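Every few months a vendor sends me a gripper comparison, and every time the winner is the gripper the vendor sells. The latest came from Dantas in December: 956 grasps, 40 household objects, two fingers against three. Two fingers won. I don't doubt the numbers. I doubt what we're supposed to do with them.

All 956 were simulated. Rodica Căpraru, who runs the bench at Mellholm, repeated 400 of them on real hardware and told me the ranking flipped for 7 of the objects. She wasn't surprised – friction is a number somebody types in.

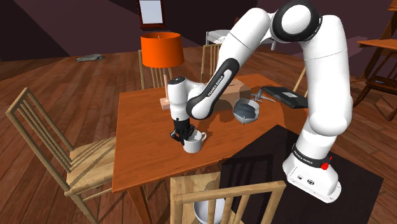 My complaint with simulated trials is how kind they are to the gripper. A rendered kitchen or dining room looks like a hard test, and buyers take it for one. Then you look at what the arm is asked to pick up. A plain white mug, upright near the front of the table, can be taken by the rim from above without going near the handle. The metal bowl and the fork or whisk farther back would tell me a lot more about two black fingers, and I'd want to see those scores first.

Sokthorpe bought on a report like this one and now swaps fingers by hand between jobs. Gerkside waited and ran its own dishes through a loaner arm. Slow, dull work – and the only comparison I'd sign a purchase order on.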